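Progress report to the Fung Fund
Project: Working rules for shared benches with small robot arms
Grant holder: Wulteck, Stulton site
Report prepared by Nuala Ó Néill, August 22, 2023

Summary

This report covers the second period of the grant. The aim of the project is to write a set of working rules for benches where two light robot arms share a surface with a conveyor and with people, to test those rules in daily use, and to publish them in a form that small workshops and colleges can take up without paying a consultant. The draft rules are now at version three. Two of the five sections are finished, two are in trial and one is behind schedule. Spending is within the agreed budget, with one request to move money between headings, set out near the end.

What was agreed for this period

The work plan listed four items. We were to complete the section on marking out the bench, complete the section on start and stop checks, begin trials of the section on handover between arms, and hold a first review with the partner site at Cinton. The first three were done by the end of July. The review at Cinton was held a fortnight later than planned and by video, as their bench was being moved between buildings.

Marking out the bench

Version one of the rules asked users to draw a single line round the area each arm could reach. In use this told people very little. An arm's reach changes with what it is holding, and the line said nothing about where fixed equipment ought to stand. Version two replaced it with a taped grid over the whole working surface, and version three keeps the grid and adds rules on how it is laid and looked after.

The main points of the section are now as follows. Tape goes down before any equipment is fixed. Lines carry on in the same direction on both sides of a fixed item, so that anyone can see whether the item has shifted. Positions are given in the log by grid square and never by distance from the table edge. Damaged tape is replaced along its full length. Marks on the surface that are not part of the grid are either cleaned off or entered in the log at the weekly check.

The last of these caused more discussion than we expected. Yuto Kudo, who runs the Stulton bench from day to day, argued that a stray pen mark does no harm. Kanako Imai's view was that people start to use such marks as guides, and then the marks become part of the method without anybody having agreed to it. We found two cases of this in our own logs. The rule stays, but it asks for a weekly check and no longer a daily one.
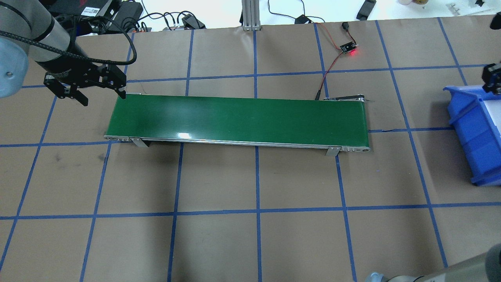
Cables took up a good part of the period. The draft has separate rules for cables that move with an arm and cables that stay put, and the two should not be mixed up when a bench is inspected. A moving cable must have enough slack for the full travel of the wrist, and must be watched through one complete slow cycle after any change to the mounting. A fixed cable should be kept off the working surface where it can be, and where it cannot, its route has to be written down. Power adapters should sit beyond the working area. The draft allows an exception for small control boards which need to be near the conveyor, provided the indicator light can be seen from the operator's position.

We do not think the wording on fixed cables is right yet. At present a bench can pass with wiring that is safe but hard to follow, and a new member of staff would struggle to trace a fault in it. Tsutomu Minami is drafting a short addition on labelling both ends of each lead.

Start and stop checks

This section is finished. The start check has 17 steps, down from 30 in version one. Most of the steps that went were duplicates, or asked the operator to confirm something the software already refuses to start without. Those that remain are all things a person has to look at or touch: the stop button, the gripper fingertips, the conveyor belt surface, the fixings of the rails and brackets, the bin positions, and so on.

The stop check is shorter and was left alone apart from one change. Arms must now be parked before the belt controller is switched off. The earlier order was the reverse, and it left operators reaching across the belt while an arm was still powered.

Operators sign both checks on paper. We looked at using a tablet and decided against it for now. The paper sheet hangs at the bench, and a missing signature is easy to spot.

Handover between arms

Handover is the passing of an item from one arm's area to the other's, either along the belt or through a bin. The trial began in July with four rules:

One arm only may have its fingertips over the belt at any moment, unless the belt is stopped.
An item that has been put down twice without success is removed by a person.
A bin is placed so that an arm can clear the rim without crossing the belt.
Any change to belt tilt or position means the handover is tested again at low speed.

To the end of the reporting period we logged 2,544 handovers at Stulton under these rules. Of these, 156 were stopped by the operator or by the software. Chiyo Kaneko has been through every one of the stopped cases and sorted them by cause. The largest group is items which had turned on the belt and could not be gripped. The next is stops made by operators who were not sure whether the second arm was about to move. There were no injuries and no damage beyond worn fingertip pads, which are a consumable.

The second group matters most to us. An operator who stops the bench out of doubt has done the right thing, and the rules say so, but the number of such stops suggests that the arms' intentions are not clear enough to the person standing there. We are going to try a fixed pause before either arm enters the belt area. It will slow the work down and we shall report by how much.

Partner review

Cinton has used version two of the marking-out section and both checks. Their comments were mostly on wording. They asked for a one-page version to put on the wall, which we agreed to. They also pointed out that several rules assume a conveyor set across the bench in front of the operator, whereas theirs runs away from the operator. "Near side" and "far side" then mean different things to different readers. Version four will define both terms by the operator's usual standing position, with a drawing.

Delays

The section on training and sign-off is late. It was due in draft at the end of this period and exists only as an outline. The reason is staff time: Kanako Imai was to lead on it and spent most of July on the handover trial, which needed two people at the bench for longer than we had allowed. She is now back on the training section and expects to circulate a draft in the first half of the next period. The final delivery date does not change.

Budget

Staff costs are as planned. Equipment is slightly under, as the second set of bench rails was bought second-hand. Travel is well under because the Cinton review was held by video. We ask for permission to move the unspent travel money to printing and layout, so that the wall sheet and the drawings for version four can be done by a technical illustrator. A separate form has been sent with this report.

Next period

Complete the handover section, including the results of the pause trial.
Circulate the training and sign-off draft to Cinton and to the fund's adviser.
Add the labelling rule to the cable section and inspect the Stulton bench against it.
Visit Cinton in person once their bench is in place — dates are still to be agreed.
Issue version four with the wall sheet.

Questions on the handover log should go to Chiyo Kaneko, and on everything else to Nuala Ó Néill. The full log and the signed check sheets are kept at Stulton and can be inspected by the fund on request.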